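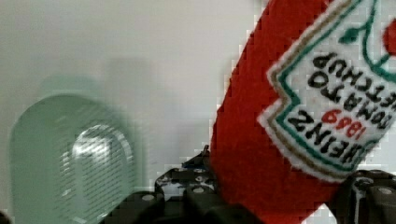

Heinz ketchup, upside down.

My two seasons with the Hulla harness

I put off buying a dual camera harness for years. I figured they were for people who shoot ten-hour weddings every weekend with an assistant and a van, and I was doing maybe one a month with a strap that dug into my neck so badly I'd drive home with my head tilted. Then Kazimiera Sowa (I second shoot for her when she's double booked) let me wear her Hulla for a rehearsal dinner and I ordered my own from the parking lot!

I paid $200 for mine, in the tan leather. It comes in black too, and I kind of wish I'd gone with black, since the tan has picked up dye from a navy jacket along one shoulder and no amount of leather cream is getting it out.

The fit took me longer than it should have. There's a buckle in the back that you really can't reach by yourself, so get someone to help the first time and then leave it alone. Once it's set, the weight sits across your shoulders and upper back and you sort of forget about it. I wore it for the whole of Cyprian Wysocka's wedding at Sisside on 9th May, from hair and makeup right through to the sparkler exit, with a 35 on one side and an 85 on the other, and my neck was fine the next morning. My feet were another story.

Sisside is a good test for any harness, by the way. The ceremony lawn is up a long set of stone steps, the getting-ready rooms are down at the bottom, and I must have gone back and forth all afternoon chasing a missing boutonniere. The cameras do swing when you hurry. Hulla sells little tether clips that hook to your belt and those help a lot, but they're extra, and at this price I think they belong in the box.
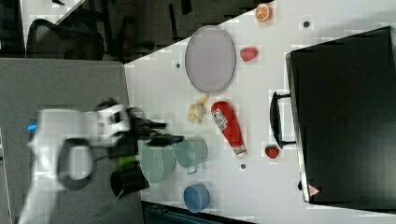

Pale green colander, gray plate and an orange slice on a white tabletop.

The part I love most is the slide. You grab the camera, it runs up the strap to your eye with no snagging, and you drop it and it goes back to your hip. For the first kiss, the cake, the grandpa who starts dancing before anyone's ready, that's everything. I've missed way fewer moments than I did when I was digging in a bag for the other body.

What I don't love: the metal rings click. In a quiet church you will hear them, and so will the front row – I've wrapped mine in a bit of black tape. It's also warm on a hot day.

Before this I tried the Bakari, which was cheaper and all nylon. It's lighter and you can throw it in the wash, but the stitching on mine started to fray by the hip and I didn't trust it over a stone floor. The Pawlak is gorgeous, but it was $348 when I looked and I couldn't feel enough of a difference in the store to justify it.

So, four and a half stars from me. I'd buy it again tomorrow, in black.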